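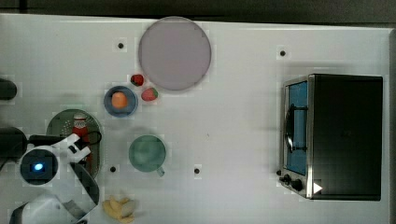
The Flodero Center for Community Nutrition invites applications for the position of Program Assistant, Family Meals. The person appointed will help plan and teach evening classes for parents and guardians of children in elementary school. Class topics include reading food labels, shopping on a fixed budget, and preparing simple snacks such as strawberries with a piece of whole fruit in a small bowl. The program currently serves 149 households.

Duties
Prepare class materials and order groceries.
Lead one class per week under the direction of the Program Manager, Mahsa Asadi.
Keep attendance records and answer questions from families by phone and email.

Requirements
A high school diploma and two years of work in food service, health education, or a related field. A current food handler card must be obtained within 30 days of hire. Ability to speak a second language is preferred.

This is a part-time position with evening hours and paid training.

To apply, send a cover letter, a resume, and the names of two references to Ntombi Adams, Human Resources, Flodero Center, 458 Vahidi Street, Room 5. Applications must be received by 19/02/2019. Applicants selected for an interview will be contacted by phone.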